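Notebook, bench side
September 5, 2026

Box and bar, continued. Writing this up the same evening because last time I left it and then couldn't read my own pencil.

Starting point was Hok-lam's claim, made at the end of the last entry, that the grey box "wears in the middle first and the rest hardly matters". I don't believe it, or I don't believe it yet. He has looked at one box. He has also looked at it from the same side every time, which is the side nearest the kettle. I said I would go over the whole inside properly before we agree to cut new liner sheets for all of them at Stultham, because the quote from Wundilar is 605 for the set and I am not signing off 605 on the strength of a glance.

What I wanted to know:
Is the worn patch on the sloping rear wall through the paint or only on it?
Are the floor scuffs getting deeper, or is it just paint coming off other things and staying there?
Does the pale strip along the back seam do any good?

Rear wall first. Went over the dark patch with a damp cloth, then with a dry one, then with a fingernail. It doesn't come off. The edge of it can be felt, barely, if you go across it and not along. So I'd call it worn through the top coat. Katia says primer, I say possibly primer, and we left it there because neither of us remembers what was put on in the first place. The Shek notes only say "grey, two coats". Two coats of what? Whoever wrote that was not thinking of us.

The small black scratches are a different matter. Some of them wiped off with a bit of spirit on the cloth and some did not. So half of what we have been calling scratches in earlier entries may be rubber or dirt. I would treat every scratch tally before this page with suspicion, mine included.

Floor. Mottled all over. Hok-lam's theory wants a clear bad area under where the bar usually ends up and a cleaner border. I can't see it. I laid the steel rule across at three places with a torch behind it and found light under it at one place only, towards the left, and that may well be the board having bowed, nothing to do with wear. Turned the rule over and tried again, same thing. Not conclusive. A rule and a torch is a poor way to measure a dip anyway, and I'm not going to put a figure on it.

Seam. The strip where floor meets rear wall was the Virulmont people's idea, passed on to us as though it were proven. The argument is that small parts stop getting trapped in the corner. Fine, but we never kept a note of how often they got trapped without it, so what are we comparing with? Katia remembers it being "constantly". I remember it being now and then, with a lot of swearing each time, and I suspect the swearing is what she remembers. Pushed the bar into the corner by hand from several angles. It came back out each time without catching. It is a long straight bar, though, and was never the awkward part. The washers were the awkward part and I couldn't find the washers.

(Found the washers. They were in the tin marked fuses. The tin has been relabelled. Tried a few: they lie flat against the strip and can be slid up it with a finger. One went under at the left end, where the strip has lifted a little. Pressed it down, it lifted again. Needs glue or a tack, and I'd want that done before anyone tells me the strip works.)

The bar. Reddish-brown, the usual one. Weighed it on the kitchen scale and got 200, then again and got 200, then after moving the scale to the other bench, 95. So the scale is useless on the far bench and I no longer trust it on the near one. Katia thinks something was under its foot. Something was not under its foot, I looked. Left a note on it. Please do not use it for anything that goes into this book until it has been checked against the brass weights.

I also don't think the bar is what marks the walls. Dragged it along a bit of painted offcut, end down, pressing far harder than it would ever be pressed in the box. It left a brownish smear that rubbed away and no black at all. One offcut, one afternoon, but it's more than we had. If the black marks aren't from the bar then replacing the bar with a coated one, which was the other proposal, gets us nothing.

Position of things, so that the next person doesn't move it all and then tell me they get different results. Box on the light wooden table, bar near the middle of the floor, not quite level with the front.

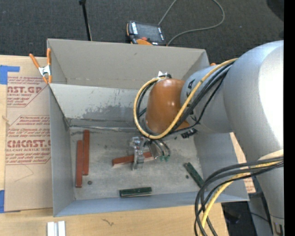 Katia argued with me for a good while over whether the box should be turned end for end every month, as we do with the drawers. Her reasoning is that wear would spread out. Mine is that the rear wall slopes and so does half of the trouble, and turning the box would mean loading against the slope. She said people would get used to it. People did not get used to the drawers. We agreed to try it on the spare and leave this one alone until November, so there is at least something to hold it up against.

The other thing is Hok-lam's running log, which now stands at 3,676 entries and which he puts forward as evidence. I went through a few pages of it. It records that something was put in the box. It doesn't say where in the box, what it was touching, or whether anyone looked at the paint afterwards. It's a long list, and I can't get a single answer out of it about wear. Suggested a column for position, even just left, middle, right. He said he'd think about it, and then wrote "L / M / R?" on the back of his hand, so perhaps.

My view as of tonight: don't buy the set. Reline the one rear wall with whatever sheet we have in the rack, tack down the strip, leave the floor as it is and look again.

To do
Tack or glue left end of strip (me)
Check scale against brass weights (Katia)
Ask Shek what the two coats were, and get it in writing
Clean one half of the rear wall with spirit, leave the other half, mark the line in pencil
Position column in the log (Hok-lam, if willing)
Tell Wundilar we are not ready and ask how long the quote stands

Added later: Hok-lam has read this and written in the margin that the torch was held too high. He may be right. Will repeat it with the torch flat on the floor of the box, and with him holding it.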